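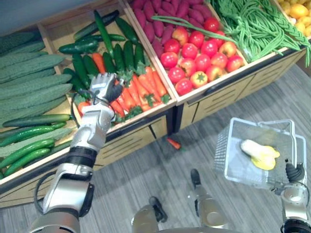

Left hand going for the carrots, basket on the right.

Arncombe slatted produce stand, plus their bag of fake veg. Paid $116 for the stand in February, veg was another 40. Using both as a picking target for the humanoid build at our shared shop in Plidville. Quick review, have to be out of here by closing.

Stand first. Light wood, slanted bins, looks like a real market stall. Took 60 minutes to put together, instructions are tiny. Two screw holes didnt line up, had to redrill. Solid after that. We've bumped it with both arms and it hasn't tipped.

The slope is why I bought it. Flat bins are too easy. On this one stuff slides toward the front lip when you grab from the bottom of the pile, and the hand has to deal with it. Front lip is too low though. Carrots roll right out. I spend half my Saturday picking up carrots. Would pay extra for a taller lip, will probably just glue a strip on. 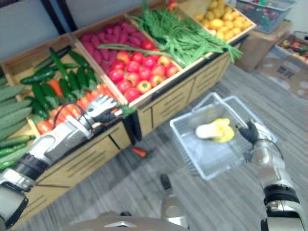 Over the carrots and peppers. Cabbage already in the basket, carrot on the floor.

Veg. Mixed. Tomatoes are good, nice and round, shiny enough to mess with the depth camera, same as real ones. Sweet potatoes fine. Carrots have leafy tops that snag on the fingers, annoying but good practice. Green beans are a mess, they come as a tangle and hang off the front, our picker script just skips them for now. Everything is light so don't trust it for grip force numbers. Paint smell the first week.

Clear basket is from Zulum, bought seperately. Handles work OK for the gripper. Clear plastic is hard on the vision side, get a colored one if they have it.

Compared to the Kim stand we had before: Kim is heavier, has the taller lip, costs more. Bins are flat. I'd still take this one.

3 stars for the veg, 4 for the stand. Would buy the stand again.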